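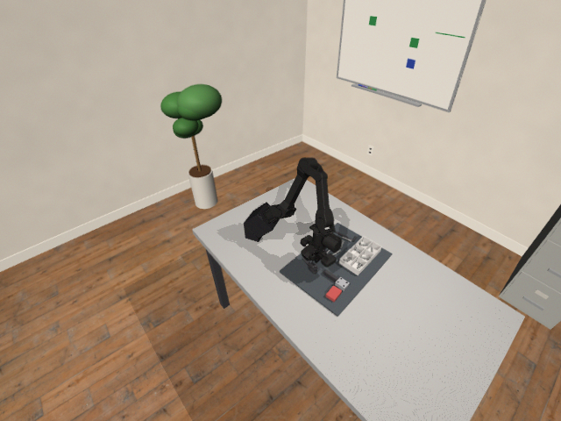
I want to make the case for sorting small things by hand, and I want to make it loudly, as someone who spent most of June doing it and has rarely been happier. My aunt left me her buttons. There were 2,177 of them, in cookie tins, jam jars and one knotted sock, and my first thought was to give the lot to the thrift store on Kenda Street and be done with it. Then I put a handful on the kitchen table after supper, just to look, and it was past midnight when I got up. All you need to start is a white compartment tray of the kind sitting on that dark baseplate (an egg carton will do for the first night) and a surface big enough to spread out on.

We talk about sorting as if it were the dull part, the thing you hurry through to get to the sewing or the planting or the fixing. I think we have that backward! Sorting is where you find out what you have. I could not have told you that my aunt owned 303 black buttons until I pulled them together, and once they were together I could see that hardly two cards' worth were the same black. Some leaned brown, some leaned green, and a few had a blue in them that only showed up in the morning by the window. 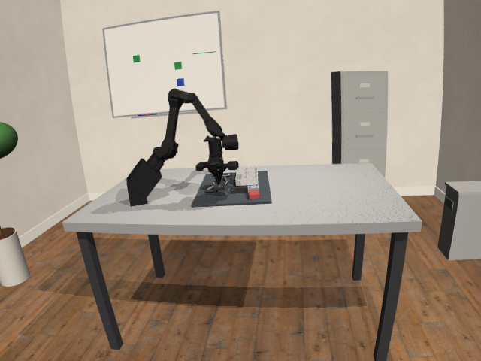 A dark mat on a light gray tabletop.

Gilles Bailly, who taught me what little I know about seeds, used to say you should sort everything twice, by two different rules. I tried it. The first time I went by color. The second time I mixed the whole collection back together (my sister left the room) and went by the number of holes, and it was like meeting a different family. The shell buttons I had split up among cream and gray and pink were suddenly side by side, and I remembered the coat they came from, and the bus we took to Pativmont when she wore it.

You can't get that from a picture on a shopping site, and you can't get it from a bin with a label stuck on by somebody else. I know the argument against. Time is short, buttons are cheap, and Hiyori Honda, my oldest friend, has pointed out that I could have bought a bag of matching ones for less than I spent on tea that month. She's right about the tea. But I notice she stayed until eleven and went home having done all the toggles.

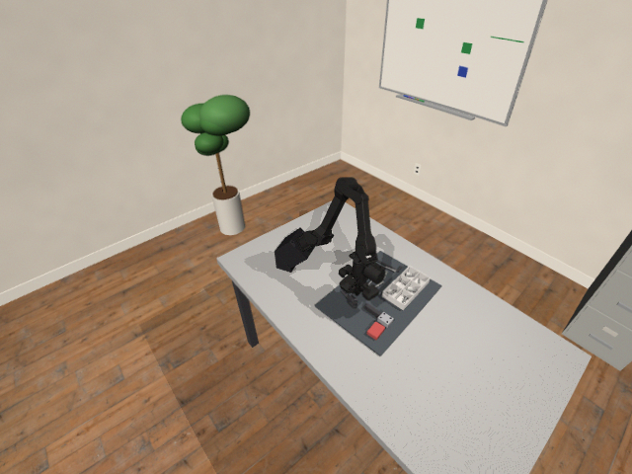 By Kimie Kinoshita
Opinion | Home and Hands

So here is what I'd like to see. I'd like the library in Misel to put out a jar of mixed something in the reading room every winter, next to the jigsaw puzzle, and let people have at it. Buttons, beads, foreign coins, dried beans, the hardware drawer from a house that's being cleared. Schools could do it too. Children are wonderful at this and come up with rules no adult would, like "ones that would float" or "ones a mayor would wear."

Start with less than you think. A cupful is plenty for an evening, and if you pour out the whole tin you'll be eating breakfast standing up for a week. Use a mat if your table is slick. Keep one compartment for the things you can't place and don't be in a rush to clear it. Mine still has a green glass one shaped like a leaf, and a brass one with an anchor that I keep moving in with the coats and then taking out again.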